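Home | Opinion | Packaging | Storage | Archive | Contact

The case for the clear rectangular box

Wiremu McKinnon

Most arguments about packed food concern what goes into the container. I want to argue about the container itself, and specifically about the flat-bottomed, clear-walled, rectangular kind with a separate lid. It is the cheapest form in general use, it is treated as disposable even when it need not be, and for assembled food such as burgers, filled rolls and open sandwiches I consider it better than any of the shaped alternatives.

The shaped alternatives have had a good run. In September the canteen I buy lunch from moved its burgers into a hinged clamshell from Prestalico, molded to the outline of a closed bun. The clamshell holds a finished burger upright and it stacks well. It also fixes the product. A closed burger is the only thing it fits, which means the bun meets the patty and the sauce at the packing table and stays in contact with them until someone eats it.

My objection is to that contact time. A cut bun face is open crumb. It takes up liquid readily, and the lower half takes up most of it. If the order is packed at 11:30 and eaten at 1:15, the lower half has had 105 minutes under load. Toasting slows the uptake and a lettuce leaf slows it further. Neither is a substitute for packing the bread separately.

A rectangle allows separate packing. The internal length of the Trarton box I use at home is 167 mm and the internal width is 120 mm. Two halves of an ordinary bun go in along the length with a modest overlap, and the hot or wet parts travel in a second box. Assembly takes the eater less than a minute.
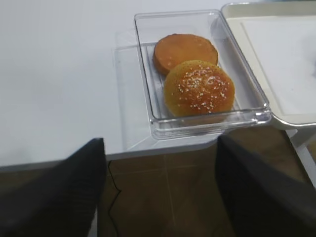
Does the bun dry out if the halves are packed apart?
Over a lunch period the loss is small, provided the lid is fitted once the bread has cooled and the cut faces are turned down or toward each other.

Transparency is the second point. An opaque box has to be labeled or opened. With clear walls the packer can confirm at a glance that both halves are there and that the seeded half has not been paired with a second seeded half, an error I have received twice from the same counter. A label reports what was intended. The wall reports the contents, and it does so without lifting the lid and letting condensation run down the inside.

The third point is the lid. I prefer a separate lid to a hinged one. A hinge is the first part of a thin box to fail, and once it has failed the lid seldom sits square again. A separate lid can be washed flat and replaced on its own. The usual complaint is that separate lids go missing. They do. The remedy is to buy one size of box and keep to it, so that any lid in the drawer fits any base in the cupboard. Households that own Virág rounds, Sorka squares and a few inherited takeout tubs have a matching problem that no lid design will solve.

Against the rectangle it is fair to say that a round bun wastes the corners. The corners are useful. They give the fingers somewhere to go when lifting the bread out, and they will take a folded napkin or a sauce sachet. It is also fair to say that a flat floor lets the halves slide. Carry the box level, long side across the bag, and they slide very little.

Cost I mention last. My canteen tells me it goes through 568 burger packs in an ordinary week, and 1,014 in the week of the trade fair. At those volumes two plain boxes in place of one clamshell is a real expense, and I would accept a deposit on the boxes to cover it. I would also accept paying slightly more on a Monday for a lower bun half that can still be picked up - the present one needs a fork.

Contact the editor | Copyright the author, reprint on request | Back to top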